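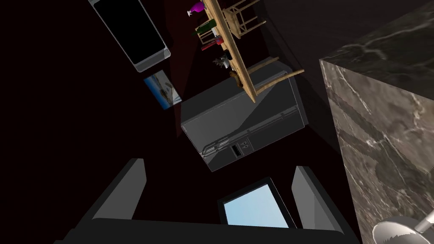
*Marble block, dark grey-brown with white and pale grey veins (rendered).*

**Owners' Board: New Models and Launches**
**Thread: Nigam estate, revised version now expected in August**

**Moderator_Desk**
Members are advised that this thread replaces the two earlier ones on the same subject, which have been closed. Please confine replies to the launch date, the specification and the price. Questions about trade-in values should be placed in the Buying section.

**harbour_estate**
The Lukby dealership wrote to existing owners on Saturday. The letter states that the revised Nigam will be in showrooms in August and that orders for the present model will close before then. It gives a range of 250 miles for the larger battery. No price is given. The letter also mentions a new dashboard and a heated rear bench, the latter at extra cost.

**Tarn_and_Fell**
Thank you for posting this. I should be cautious about the word "revised". The previous revision consisted of different wheel trims and a change to the radio. If the range figure is correct, the battery must be a new one, and I would expect the manufacturer to say so plainly.

**quarterlight**
I do not agree that the last revision was so slight. The front suspension was altered and the car was noticeably quieter as a result. I have owned both versions and covered a fair distance in each.

**Tarn_and_Fell**
I accept the correction regarding the suspension. My point about the battery stands.

**harbour_estate**
For completeness, the relevant sentence reads: "The new Nigam will offer up to 250 miles between charges." I would draw attention to "up to".

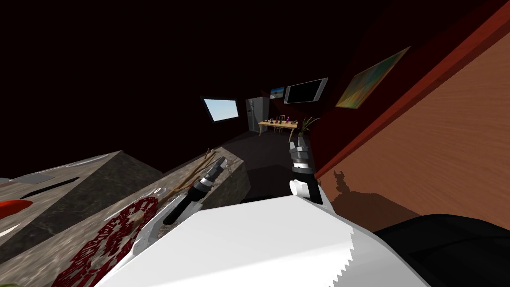
*Wide grey marble countertop, mottled texture, to the left (rendered).*

**Priven_Owner_17**
I wish to raise the question of price. The present Nigam is already dearer than the Priven, which has more room in the boot and charges at the same speed. Any increase would be difficult to justify to an ordinary family buyer. I placed a deposit on a Nigam last year and withdrew it for that reason.

**quarterlight**
The Priven does have the larger boot. It also has a high loading sill, and the rear seats do not fold flat. Anyone who carries a dog or a bicycle should try both cars before deciding.

**Priven_Owner_17**
The seats fold flat on the upper trim level. I would ask that this be stated correctly, as new members rely on these threads.

**quarterlight**
Noted. I was referring to the standard trim.

**lowgear**
May I ask whether the letter said anything about charging? The present car is limited to 50 kW at public chargers, and on a long journey this matters more to me than the total range. My usual route requires 3 stops in winter.

**harbour_estate**
The letter does not mention charging speed. I telephoned the dealership this morning and was told that full details would be released with the price list. The salesman was not willing to say more.

**Tarn_and_Fell**
In that case I would advise members against placing a deposit until the price list has been published. The Costo hatchback was announced in a similar manner, and several members here waited far longer than they had been told.

**Costo_Driver**
I was one of those members. The car was worth the wait, in my opinion, although the dealer's communication was poor throughout. I was offered a set of floor mats by way of apology.

**lowgear**
Were deposits refundable in the case of the Costo?

**Costo_Driver**
Mine was, in full, until the build date had been confirmed. I would suggest obtaining that in writing.

**Moderator_Desk**
Two replies concerning the conduct of a particular salesman have been removed. The thread remains open. Members who receive the price list are asked to post the figures here and to state which trim level they refer to.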